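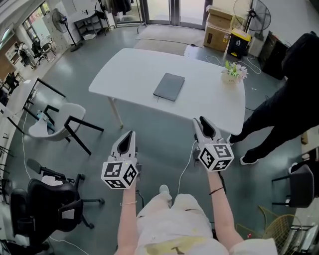 Caderno Lalus de capa dura: avaliação após nove semanas de uso

Texto da redação Drosetano. Publicado em setembro.
Última atualização: outubro de 2021

O Lalus é um caderno de capa dura, cosido, vendido para uso profissional diário: atas, registos de oficina, notas de projeto. O formato fica entre os mais comuns do mercado, com 197 mm de altura, o que o torna ligeiramente mais baixo do que um A5. A diferença parece irrelevante no papel, mas tem consequências práticas. Uma folha A4 dobrada ao meio sobressai do bloco e acaba com o bordo vincado. Quem guarda documentos soltos dentro do caderno deve contar com isso.

Foram comprados dois exemplares, em lojas diferentes, para reduzir o risco de avaliar uma unidade atípica. Um foi usado todos os dias numa secretária; o outro andou numa mochila, sem estojo, junto com um carregador e um molho de chaves. Como termo de comparação usou-se um Pimthorpe de capa dura, que ocupa a mesma gama de preço e que já tinha passado por esta secção.

Capa e lombada

A versão testada é a cinzento-escura. O revestimento é mate e tem textura fina, suficiente para não escorregar em superfícies lisas. As dedadas notam-se pouco. A gordura das mãos, em contrapartida, deixa zonas mais brilhantes junto ao bordo de abertura ao fim de algumas semanas, e essas zonas não desaparecem com um pano húmido.

O cartão é rígido e permite escrever de pé, com o caderno apoiado no antebraço, sem que a página ceda. No exemplar da mochila, os cantos esmagaram ligeiramente mas não abriram. O Pimthorpe, nas mesmas condições, descolou o revestimento num dos cantos inferiores logo no primeiro mês.

A lombada é o ponto mais conseguido. O miolo é cosido em cadernos e a cola fica limitada à zona da gaze, pelo que o bloco abre plano em qualquer ponto depois de um curto período de acomodação. Nas primeiras folhas é necessário pressionar com a mão. A partir do segundo caderno cosido deixa de ser preciso. Não houve folhas soltas em nenhum dos exemplares.

Papel

O fabricante declara um papel sem ácido, de tom marfim, e não indica a gramagem na cinta nem na embalagem. É uma omissão difícil de compreender num produto deste preço. Ao tato, o papel é mais espesso do que o do Pimthorpe e tem menos transparência à contraluz.

O comportamento com esferográfica é o esperado: traço uniforme, relevo reduzido no verso, nenhuma falha de arranque atribuível à superfície. Com lapiseira, o grão agarra bem a grafite e a borracha limpa sem levantar fibra, desde que não se insista na mesma zona. Com marcadores de ponta fina de base aquosa não se observou repasse.

A caneta de tinta permanente separa melhor os cadernos, e foi aqui que se gastou mais tempo. Usou-se tinta Luik preta e tinta Luik azul, ambas em aparo médio. A preta comporta-se bem: contornos nítidos, sem penugem visível a olho nu, sombra no verso mas sem pontos de passagem. A azul é mais fluida e mostrou pontos de passagem nas interseções de traços, sobretudo em letras fechadas e em palavras sublinhadas. Não impede o uso das duas faces, mas torna a leitura mais cansativa.

O tempo de secagem é longo. O papel tem bastante cola de superfície e a tinta fica à vista mais tempo do que no Pimthorpe. Para destros o efeito é pequeno. Para canhotos que arrastam a mão sobre a linha, o resultado é borrão frequente, e o mata-borrão passa a ser um acessório obrigatório. Em tempo húmido a situação agrava-se - houve decalque na página oposta quando o caderno foi fechado logo depois de escrever.

Pauta e numeração

A versão avaliada é quadriculada. A impressão é cinzento-clara e fica atrás do texto, sem competir com ele. Numa fotocópia a preto e branco desaparece quase por completo; numa digitalização com contraste automático reaparece de forma irregular, e convém desligar essa opção.

O alinhamento da quadrícula entre frente e verso é bom no primeiro exemplar e apenas aceitável no segundo, em que se nota um desvio lateral nas últimas folhas. Para texto corrido não tem importância. Para esquemas que atravessam a dobra, o desvio obriga a corrigir as linhas à mão.

As páginas vêm numeradas no canto exterior inferior, em corpo pequeno. O índice, no início, tem poucas linhas e espaçamento demasiado apertado para quem escreve com aparo médio. Ao ritmo de uma entrada por reunião, ficou cheio muito antes do caderno. A solução adotada foi continuar o índice a partir da última página, no sentido inverso, o que funciona mas não devia ser necessário.

Uso diário

Sobre a mesa, o caderno fica fechado sem que a capa empene, mesmo depois de várias semanas a ser aberto no mesmo ponto. O volume aumenta pouco com a escrita. Com recortes colados a situação muda: a lombada não tem folga prevista para esse fim e a capa começa a abrir em cunha. Não é um caderno para colagens.

A bolsa interior, na contracapa, é de cartolina com fole de papel. Aguenta recibos e cartões. O fole do exemplar transportado na mochila rasgou num dos lados, junto à dobra, e foi reparado com fita. O Pimthorpe usa fole de tecido, claramente superior neste aspeto.

O cheiro a cola é intenso à saída da embalagem e desaparece ao fim de poucos dias com o caderno aberto.

Comparação direta

O Lalus ganha na lombada, na rigidez da capa e na resistência à tinta preta. O Pimthorpe ganha na secagem, na bolsa e na informação fornecida ao comprador, que inclui gramagem e origem do papel. No alinhamento da pauta, o Pimthorpe foi mais regular, embora só se dispusesse de um exemplar e a comparação valha o que vale.

A disponibilidade também conta. Durante o período de teste, a versão lisa do Lalus esteve esgotada nas duas lojas consultadas, e a pautada só existia noutra cor. Para quem arquiva cadernos em série e quer lombadas iguais, recomenda-se comprar mais do que uma unidade de cada vez.

Avaliação

Recomendado para escrita com esferográfica, lapiseira ou tinta permanente pouco fluida, e para quem precisa de um caderno que abra plano. Pouco indicado para canhotos que usem aparo e para arquivo de documentos soltos em A4 dobrado.

Nota de atualização: a secção sobre a tinta azul foi revista depois de se repetir o ensaio com aparo fino. Os pontos de passagem diminuem mas continuam presentes nos sublinhados. A apreciação geral mantém-se.

Este site utiliza cookies para medir a audiência e guardar preferências. Ao continuar a navegar, aceita a sua utilização. Aceitar | Gerir preferências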